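Can the machine fold the towels yet?

This question I receive more than any other since I began to write the automation corner of the Simard newsletter. People ask it at the coffee machine, they ask it on the stairs, and last month the mother of a colleague asked it to me at a birthday party. She has four grandchildren and a lot of towels. So I will try to give a proper answer in this issue, and I ask you for a little patience, because the answer is long and I am more at home with screws than with sentences.

First, the short version. In our packing hall at Endport, a machine can now do a few chores well enough that we let it do them with a person nearby. It can put a boxed item in its place in a tray. It can take a bottle from one place and stand it in another. It can wipe a flat surface, if the surface was cleared before. It cannot fold a towel in a way that you would accept from a twelve-year-old child.

Many of you saw the video that was passed around in the fall, where an arm folds a T-shirt in a kitchen and puts it on a pile. I watched it many times. The shirt is always the same shirt, it starts flat on the table with the sleeves out, and the video is played faster than real life. I don't say that somebody cheated. It is good work and I would be proud of it. But a basket of laundry does not start flat on the table. It starts as a ball, and the first half of the job is to understand what is in the ball.

Our own trial is much less beautiful to watch. We do what we call the sorting task. The items are sports goods from Zesisport, mostly the small things that come back from shops: shoelaces on cards, wrist bands, whistles, boxes of table tennis balls. The work is to place each item in the right part of a marked table, so that the person at the next station can check it and pack it again. It is the same job you do at home when you empty a kitchen drawer and decide what goes where. The table is divided with tape, and every field belongs to one kind of item.

Vlasta Lukáč built the table and also made the rule that I like best in the whole project. The rule is that the machine must work on a table that a tired person could prepare in the morning. If it needs a better table than that, then we are only moving the chore from one person to another. In the first weeks we broke this rule all the time. We were correcting the position of every box by hand, and then we were happy that the machine took it so nicely. 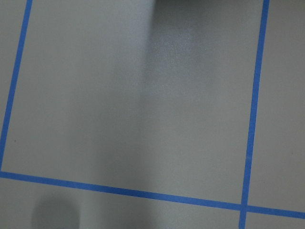 Light was a bigger problem than I expected. In the packing hall the sun comes from one side until lunch, and after this we have only the lamps. A person does not notice such a change, or notices and goes on working. The machine had learned most of its work in the afternoon, and in the morning it was making strange decisions near every shadow. Once it tried for a long time to pick up something that was not there. We had two choices, to close the blinds or to teach it in the morning also. Vlasta would not hear about the blinds, so we taught it in the morning also.

Now some numbers, because I know that Liette Bouchard from the finance office reads this corner and she will ask me anyway. From the start of the trial until January 18, 2020, we made nearly 4,000 attempts. I leave out the ones where we stopped the machine ourselves, for a phone call or for lunch. In the last full round we counted more carefully: 1,697 items, and 153 of them had to be moved by a person after the machine was done. The boxed items were almost never a problem. The shoelaces were the most. The card bends when you hold it on one side, and then it lands across the tape, half in one field and half in the other.

Is this good? It depends on whom you ask. The engineer in me says yes, it is much better than in the fall. But Milan's team at the packing station (you know them, they are the ones with the radio) explained to me that a wrong item in a field costs them more than an item that was never sorted. If nothing is sorted, they sort it, and they are quick. If most of it is sorted, they trust the table, and then the mistake goes into the carton. I had not thought about this before, and we have changed how the machine behaves when it is not sure. It now leaves the item at the side and waits. This makes it slower, but the packers like it more.

About speed I will say only that an experienced packer needs 11 minutes for a full tray, and the machine needs a good part of an hour. It does not get bored, this is true. It also does not see that a box is damaged, or that somebody left a coffee cup in the middle of the work. Jovano, the firm that wrote the control software with us, is working on the second point. For the first one I don't expect anything this year.

And the towels? We did try. One evening we put a small towel on the table, without telling the management, and let the machine do what it could. It took one corner very nicely and lifted it. Then it had a towel hanging from one corner and no idea about the other three. We tried again with a thicker towel and after that we went home.

So to the mother of my colleague I must say: not yet, and please don't wait for us. If you want a machine in the house that saves you time, buy a good dishwasher. It does only one thing, it has a closed door, and it doesn't mind if the plates are different every day.

In February we start with the second group of items, which are soft: socks in pairs, caps and small bags. We are looking for two people from the packing hall who want to spend a few hours per week beside the machine and tell us what it does wrong. You need no technical knowledge, but you should be able to say unpleasant things in a friendly way. Please speak with Vlasta if this sounds like you – she keeps the list, and she is usually at the back of the hall before lunch.

Contact the newsletter desk | © Simard 2020 | Back to top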